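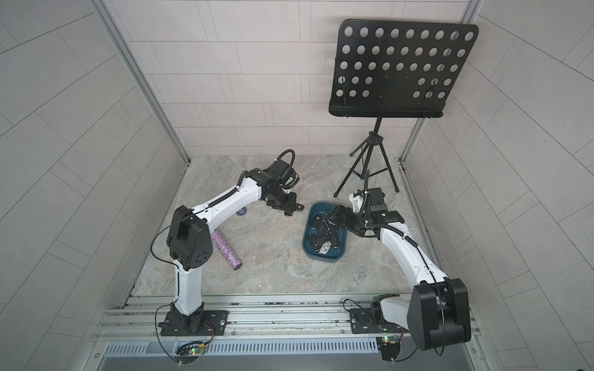
Running bond (tiling)

Running bond, also called brick bond, brick pattern or offset pattern, is a way of laying rectangular tiles so that the upright joints in one row fall partway along the tiles in the rows above and below. It is borrowed from bricklaying and is one of the most widely used wall layouts in bathrooms, kitchens, laundry rooms and shower enclosures. The pattern is wonderfully forgiving, and it suits almost any tile that is longer than it is tall.

Contents
1 Layout
2 Variations
3 Corners and edges
4 Color and grout
5 Use with stone-look floors
6 The Kullik bathhouse
7 See also

Layout

In the classic form each tile is shifted by half its length, so every upright joint sits over the middle of the tile below. The horizontal joints run unbroken across the wall. Tilers usually begin from a level line drawn a little above the floor and fill in the bottom row last, cutting it to follow any slope. A dry run along one row shows where the cuts will land at each end. If the last piece would be a sliver, the whole row is moved sideways by a quarter or half tile before any adhesive goes on.

Small differences in tile length are much easier to hide in a running bond than in a straight grid, where four corners meet at every crossing and the eye goes straight to the one that is off.

Variations

The one-third offset shifts each row by a third of a tile. It is preferred for long tiles, which often have a slight bow. With a half offset the high middle of one tile lies next to the low ends of its neighbors, and the raised edge (known as lippage) catches the light and sometimes a fingertip.

A vertical running bond turns the tiles on end and makes a low room look taller. A diagonal layout tilts the joints, usually to 45 degrees. It needs many more cuts along the edges, but the effect is lively, and a plain pale tile can look like a completely different product. Some rooms use an upright brick pattern on one wall and slanted joints on another.

Corners and edges

Inside corners may be finished with flexible sealant, a cove tile or a metal profile. Silver-colored trims are popular with gray and white tile. They give a crisp line from floor to ceiling and cover the cut ends of both walls at once. The trim is set before the last tiles in each row so that they can be pushed up against it.

Color and grout

Grout close to the tile color softens the pattern until the wall reads as one surface. Darker grout brings every brick shape forward. Light gray tile with a slightly lighter or darker gray grout sits happily between the two.

Use with stone-look floors

A quiet wall leaves room for a livelier floor. Gray and beige marbled patterns with fine white veining are a lovely partner for pale gray wall tile, picking up its color while adding some warmth.

The Kullik bathhouse

A much-loved example is the public bathhouse at Kullik, in the Clerthorpe district, retiled over one winter by Urmas Toom and Aniela Kaczorowski. The main wall took 1478 full tiles, with another 194 cut for the ends of rows. Work finished in February, and the half offset used in the entrance hall changes to a one-third offset beside the pool.

See also

Herringbone
Stack bond
Subway tile
Tile trim

Page last edited 12/27/21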